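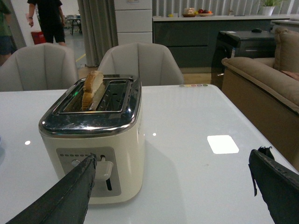

Ticket 38, still open. I've been fighting the breakfast build in our shared workshop again, and the left wrist keeps stalling at 11 degrees – same fault as November.
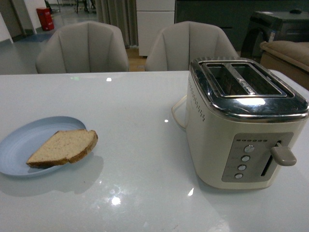 *Toaster and plate, head height*

Sidra Usmani reckons it's the cable, so I've given it more slack and dropped the speed to 20. Bread's fine, mostly!

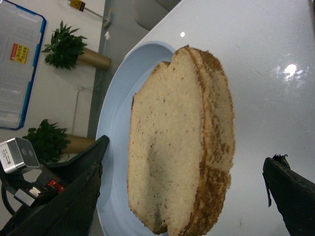

The grip force was set at 200, which seems daft for anything soft, so I'm halving that next.

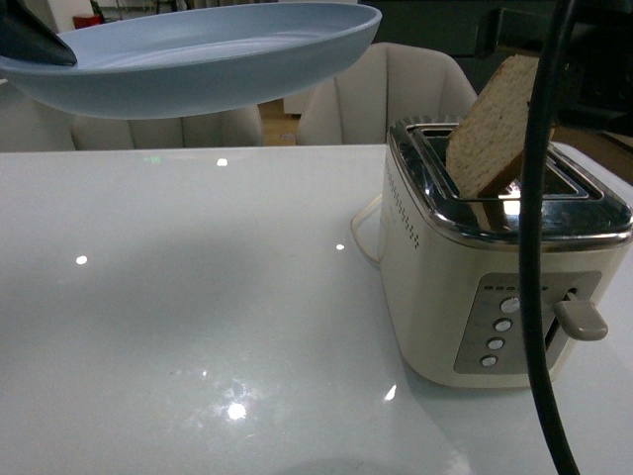 If it stalls again I'll swap the Jinitz driver board and post the log here.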